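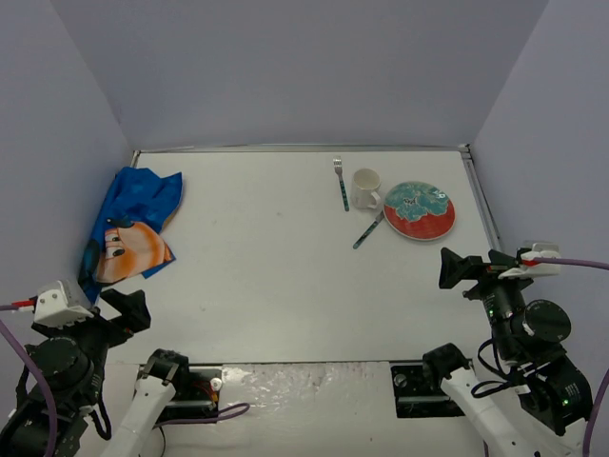
4. Table Clearing and the Problem of Cloth

Of all the chores in our suite, the one that drew the fewest gasps at the proposal stage was the napkin. Reviewers wanted to hear about the mug. Mugs break, and breakage gives a grant application a certain drama. By the end of September we had formed a different view of where the difficulty lives.

Rigid tableware behaves itself. A fork has one shape in the morning and the same shape after lunch, and our planner, Kun, can be wrong about it by a little and still come away with a fork. A crumpled napkin has no shape worth writing down. Its corners may be folded under, and a printed design, which we had hoped would serve as a landmark, is of limited help when half the face is on the inside. Hallgrímsson's earlier report on the Tisex bench called this "the laundry problem" and then moved on to spoons, a decision we have come to respect.

4.1 Protocol

Each trial begins with the cloth dropped from the hand onto one corner of the table and the tableware set toward the back. The two arms must find a pair of corners, lift, and bring the cloth taut before any fold is attempted (Figure 6). We allow 2 regrasps per trial. A third was permitted in pilot work and mostly gave the system time to make matters worse. 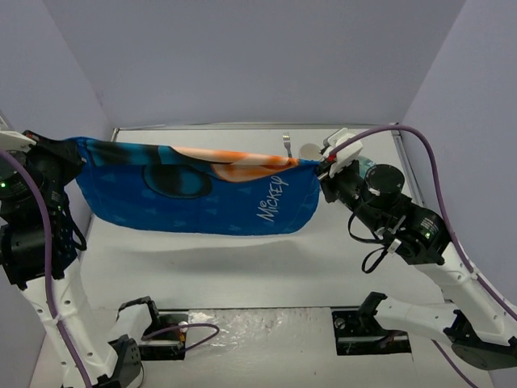 Figure 6. Two-arm tensioning of a printed cloth, with tableware at the back of the table.

Tension is the step that matters. Once the cloth hangs between the grippers with only a slight sag, the fold is ordinary geometry, and Prenileo handles it with a script short enough to be embarrassing. Getting there is the work.

4.2 Results

Over 51 trials, the arms reached a taut hold in 27. The most common failure was a grasp on a fold mistaken for a corner, after which the policy stretched the wrong edge with every sign of confidence. Þórey Hallgrímsson, serving as our human baseline, completed all 51 while on the phone. We report her times in the appendix and would ask readers not to dwell on them. The Vanetti controller, tested under the same protocol, did no better, and its folds were less square.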